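Cleaning and Caring for Your Fabric Sofa: Frequently Asked Questions
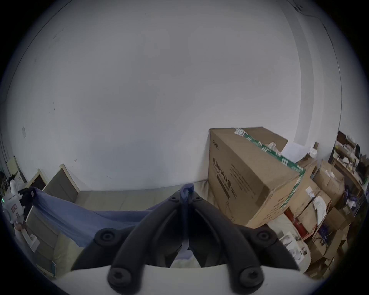 These are the questions our customers ask most often after a sofa has been delivered. They cover the fabric ranges sold through the Hukinby showroom and the Voltdale outlet. Leather and faux leather are covered in a separate sheet, which you can pick up at either counter.

How often should I clean the seat?

Vacuum it once a week with the upholstery attachment. If you have pets or small children, twice a week is better. Wipe it over with a damp cloth once a month. A full clean with upholstery shampoo is needed once a year at most, and many households go longer.

What kind of cloth should I use?

A soft microfiber or cotton cloth with no printed pattern. Wash a new cloth by itself before you use it on the sofa. Dark and bright cloths can give off dye the first few times they get wet, and a pale or gray seat will show it. Once a cloth has been washed and the rinse water runs clear, the color doesn't matter.

Do not use paper towels for rubbing. They break up and leave lint in the weave. They are fine for soaking up a spill.

How wet should the cloth be?

Damp. Wring it out until no more water drips from it. If you press it on the seat and it leaves a visible wet patch, wring it again. Too much water goes through the cover into the foam, where it dries slowly and can start to smell.

Which direction do I wipe?

Start at the back of the seat and work toward the front edge, in long strokes with the weave. Fold the cloth to a clean side as you go. Do the front panel after the seat, because crumbs and dust fall onto it. Armrests usually need the most attention — hands, sleeves and coffee cups all end up there.

I spilled something. What now?

Blot it right away. Press a dry cloth on the spill, lift it, move to a dry part of the cloth and press again. Work from the outside of the stain toward the middle. When nothing more comes up, use a damp cloth with a drop of mild dish soap, then a second cloth with plain water. Let it dry before you decide whether to repeat.

For red wine, coffee and tea, the steps are the same. For candle wax, let it harden, lift off what you can with a spoon, and contact us about the rest. For ink, do not try anything at home.

Can I take the covers off and wash them?

Check the label inside the zipper. The Heinonen range has removable seat covers that can be machine washed at low heat. Turn them inside out, close the zipper and let them air dry. Put them back on while they are still very slightly damp and they will fit more easily.

Some models have a zipper but are not meant to be opened. It is there for assembly. If the label says "do not remove," the cover will probably not go back on straight.

How do I clean wooden arms and trim?

Use a dry cloth for dust and a barely damp one for marks, then dry the wood right away. Keep soap off it. Oiled wood can be treated twice a year with the furniture oil you already use on a table, but cover the fabric next to it first. Oil stains on upholstery are hard to get out.

Is there a product you recommend?

We sell Hidon upholstery shampoo in both stores and use it on our floor models. One bottle makes 5 quarts of cleaning solution. Any upholstery shampoo marked as safe for synthetic weaves should do. Test it first on a hidden spot, such as the back of the front panel, and wait until the spot is dry before going further.

Do not use bleach, window cleaner, or stain removers made for carpets.

The fabric has little balls on it. Is it wearing out?

No. That is pilling, and it is common in the first four months. Loose fibers from the cover, and from your clothes and blankets, roll together on the surface. A battery-powered fabric shaver takes them off. Hold it flat and don't press down.

Can I keep a blanket or throw on the seat?

Yes. It cuts down on wear and is easier to wash than the sofa. Shake it out often and lift it off when you vacuum, as grit collects underneath. A blanket that is always in the same place will also leave the covered part a different shade from the rest if the room gets a lot of sun.

How far should the sofa be from the wall?

Leave a gap the width of your hand. It lets air move behind the backrest and keeps the frame from scuffing the paint. If the wall already has scuffs, a damp melamine sponge takes most of them off, though it can leave a shiny patch on matte paint. Keep the sofa farther away from radiators and heating vents.

How long does it take to dry?

After a damp wipe, an hour or two. After shampooing, leave it overnight with a window open. Stand loose cushions on their side. A fan helps. A hair dryer on a hot setting can damage the fibers.

Does cleaning it myself affect the warranty?

No, provided you follow the care label. Damage from bleach, steam cleaners or soaking is not covered. Keep your receipt and the fabric code, which is printed on the tag under the seat.

Who can I ask about a stain that isn't listed?

Ask for Ans Van Leeuwen at the Hukinby service counter, extension 465. Have the fabric code ready and tell her what you have already tried.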